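erusstead-robots mailing list archive, March 2020

Subject: Re: [erusstead-robots] Vundcombe arm: cloth segmentation and end pose
From: Kinga Veres
To: erusstead-robots

pdw wrote:

> Read your notes on the folding build. Three things I don't follow.
>
> 1. Why plain thresholding? I tried it on my bench with a gray towel and
> the mask fell apart every time somebody opened the door. A depth camera
> would give you the cloth height directly and you could stop caring
> about the lights.
>
> 2. You say the gripper slips on the second layer. Is that the fingers,
> or is the arm short on Z? If it's the belt on joint 2 I have a
> spare tensioner you can have.
>
> 3. How do you decide a fold is done? "Looks rectangular" is not a test.
>
> Also, has anybody got the Kneath driver board to hold its current
> setting through a power cycle? Mine comes back at the default.

Answers in order, then a list of what has changed since the last post.

1. Thresholding. The choice of cloth does most of the work. A gray towel on a bench has very little contrast to start with, and the pile adds its own texture. I am using matte black on a white table. The histogram over the tabletop has two humps with a wide gap between them, and I can put the threshold nearly anywhere in the gap without moving the outline by more than a pixel or two. Door open or shut makes no difference to the outline on our table at Zavevby.

What does make a difference is exposure. The front of the tabletop runs close to clipping. Clipping on the white side costs me nothing for the outline, but if I bring the exposure down to recover the table, I lose the inside of the cloth completely and can no longer separate one layer from the next. So the exposure is locked high and the gain is locked with it. Auto white balance is off. If you leave any of those on auto, the camera will readjust every time the arm moves into view, and the mask changes size with it. That may be what is happening on your bench.

The camera runs at 30 frames per second and I use the median of 11 frames for each measurement. Single frames are fine for watching progress and poor for deciding anything.

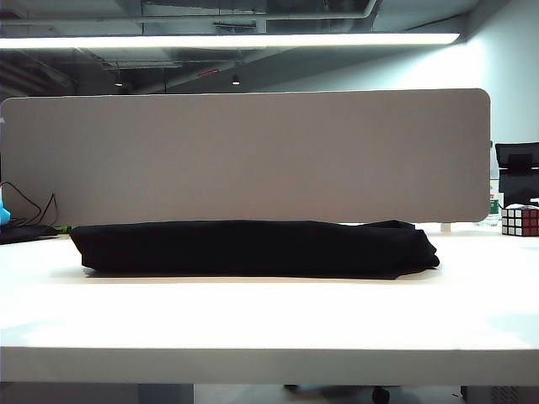

Cloth folded to a long bundle. Left end square and tucked under, right end looser with the corner bunched.

Two features of that view matter for the code. First, there is a faint gray shadow along the bottom edge of the cloth. With the threshold set too generously, the shadow joins the mask and the bundle measures deeper than it is. I set the threshold with the cloth in place, by walking it down until the lower edge of the mask stops moving, then going a little further. Doing it on the bare table will give you a wrong value.

Second, black turns up in more places than the cloth. The Rubik's cube has black edges, there are black cables against the divider, and the office chair is black mesh. All of these survive the threshold. The dark thing lying behind the left end of the cloth is the worst case, being partly hidden by it, so the two blobs merge. Picking the largest connected region is therefore not enough. I mask to a polygon on the tabletop that stops short of the divider, and then take the largest region inside the polygon. The merged case still gets through if the cloth is pushed back far enough, and the fix for that is clearing the table. There is a check in the startup script now that looks for dark pixels in a strip along the back of the polygon and refuses to run if it finds any.

On depth cameras: I borrowed one in October and took it off again. A single layer of this cloth is thinner than the noise I was getting on the surface, and matte black returned holes. It could tell me there was a bundle. It could not tell me where the second layer ended, which was the only question I had. You may do better with a lighter fabric, and I would like to see the numbers if you try.

2. Gripper slip. It is the fingers. The arm reaches 445 mm from the base axis with the wrist level, and everything I ask of it on this table is inside that. Z is repeatable. I checked with a dial indicator against the tabletop before and after a long run and the belt on joint 2 is holding. Thank you for the tensioner offer, but keep it.

The failure goes like this. The lower finger goes in under the edge of the top layer, the fingers close, and on the way up the top layer slides out while the one below it comes along. The finger pads are flat silicone. They grip the cloth well when the approach is straight and badly when the edge has a wrinkle running across it, since the pad then touches on the ridge only. I have printed a second set of fingers with a shallow chamfer on the leading edge of the lower one and a narrower pad on the upper one. They slip less. I have not run them long enough to give a rate that means anything, so I won't.

Closing force is set in driver counts, on a scale that tops out at 1000. Below the middle of the scale the cloth drops. Near the top, the printed fingers bow outward and the pads meet at the tips only, which is no better. If someone has access to a mill and would cut a pair in aluminum from my drawing, I will pay for the stock.

3. When a fold is done. Agreed that "looks rectangular" is no test. Currently there are three measurements, all from the mask.

a) Area of the mask over the area of its minimum bounding rectangle. High for a clean fold, lower when a corner sticks out.

b) Long side over short side, compared with the value expected for the number of folds made so far. This catches a fold that missed, where the cloth is tidy but has the wrong shape.

c) Straightness of each short end, taken as the largest distance from the mask edge to a line fitted through it.

Measurement (c) is the newest and has been the most useful. The other two treat the bundle as a whole, and a bundle with one neat end and one loose end passes both. The right end is where I see most of the trouble. Layered flaps there can stack so that the outline is acceptable while the layers inside are out of line with each other, and no measurement from the outline is going to find that. For those I look at edges inside the mask, which is the reason for the high exposure. The edge detector works on the inside of the cloth about as well as you would expect on black fabric. I am not ready to trust it as a pass or fail and have it writing to the log only.

Kneath board. Mine forgot the current setting as well. The value is written to RAM when you send it and needs a separate store command afterward. The store command is ignored while the motor is enabled, and no error comes back. Disable, send the value, store, wait for the reply, enable. I have it in the init routine, so it gets sent on every start regardless and I no longer depend on the board remembering.

Changes since the last post:

- Camera mount is now clamped instead of taped. The calibration held over a full week of other people using the room, so I have stopped recalibrating every session. The script still compares the front edge of the tabletop with the stored line and warns if it has moved.

- Table height is measured at four points instead of one. The table is not flat to the degree I had assumed, and the lower finger was scraping at one end of its travel.

- The approach to the cloth edge is split into two moves: down to just above the table, stop, then in horizontally at low speed. The old diagonal move pushed the edge ahead of the finger and made the wrinkle described under point 2.

- Logging writes the mask, the median frame and the joint angles together under one run number. Previously the joint angles had their own clock and matching them up afterward was tedious.

- Emergency stop now cuts motor power directly. It used to go through the controller, which I should not have left that way for as long as I did.

Open items, if anybody wants one: the aluminum fingers, a better edge detector for dark fabric, and a way to turn the bundle end for end without regripping it twice. The last one is mostly geometry and can be worked out on paper. Drawings and the current scripts are in the Vundcombe folder on the Zavevby share. Use the ones in the top directory. The folder marked old has the diagonal approach in it.

pdw, if you send me one of your towel frames with the exposure settings written down, I will run it through the same code and tell you where the histogram sits.

Kinga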